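Section 4: Fitting and Adjusting the Drawers

By now you have a carcass standing on its own feet, a top panel screwed down, and a small pile of hardware that looks like too much. It is the right amount. Keep the bag marked 2 within reach and leave the other bags shut until Section 5, where they will be wanted and, if history is any guide, missing.

The Hunness desktop unit is meant to sit on a table or a shelf. It is a small piece of furniture with a full-size set of opinions about being level, so work on the surface where it will live, or on one just as flat.

4.1 Before you start

1. Wipe the inside of the carcass with a dry cloth. Sawdust left in the runners will be there for years, and you will hear it every morning.
2. Check that both runners are at the same height on the left and the right. Measure from the floor of the carcass. Measuring from the top panel gives you a number too, just a less useful one.
3. Find the drawer with the 26 pencil mark on its underside. That one goes in at the bottom. The mark is rubbed on at the Umbridge workshop and comes off with an ordinary eraser once you're finished.

CAUTION: Do not run the screws in with a power driver. The pilot holes are sized for a hand screwdriver and a moderately patient person.

4.2 Attaching the handle

1. Lay the drawer front face up on a towel.
2. Push the two long screws through from the back until the tips just show.
3. Set the bar handle over the tips and turn each screw three times. Then go back to the first one.
4. Tighten in turns until the bar stops rattling. Stop there. The next half turn is the one that dents the wood, and our spare parts desk sells a steady number of drawer fronts to people who took it.

Note: The handle has no top or bottom. If yours seems to be upside down, rotate it, look again, and carry on.

4.3 Hanging the drawer

1. Hold the drawer level with both hands and offer the back corners to the runners.
2. Slide it in until you feel a slight catch. This is the stop, and it is supposed to be there.
3. Lift the front a little, push past the stop, and lower it again.
4. Take hold of the handle near its middle and draw the drawer partway out. Pulling from one end makes any drawer bind, including expensive ones.
5. Leave it partly open and look down between the top panel and the drawer front. The gap should be even along its whole width.

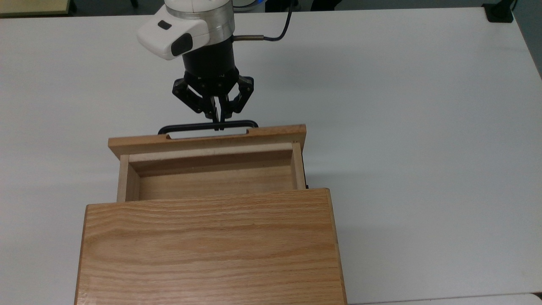
Can I wax the runners to make the drawer slide more easily?

Plain candle wax or a little beeswax is fine, rubbed on thinly and buffed off. Keep cooking oil and spray lubricants away from the wood; they soak in, swell the runner, and leave you with a drawer that has to be negotiated with.

4.4 Correcting a drawer that sticks

If the drawer drags on one side, the unit is probably standing on something uneven. Slide a sheet of paper under each foot in turn. Where it goes under freely, stick on one of the felt pads and try again. Most complaints end here.

If it still drags:

1. Take the drawer out completely.
2. Loosen the front screw of the runner on the tight side by a quarter turn.
3. Nudge the runner down by the thickness of a fingernail.
4. Retighten, refit the drawer, and open and close it a few times before passing judgment.

CAUTION: Never sand the drawer sides in humid weather. They will shrink back on their own in the fall, and you will then own a drawer that wobbles.

4.5 Loading and care

The drawers are built for pens, chargers, stamps, and the keys to doors you no longer have. They were tested on the Orkeck bench for 3,000 openings with an ordinary load. Slamming was not part of the test.

Do not use an open drawer as a step, a shelf, or a place to rest a coffee.

Retighten the handle screws after the first month, then whenever you hear them.

Replacement runners and handle screws are listed under part 241 in the Tjoa spares catalog. Order by the pair. Please have the pencil mark from the underside of the drawer ready when you order, which we realize is awkward if you have already erased it.

Continue to Section 5, Back Panel and Felt Lining.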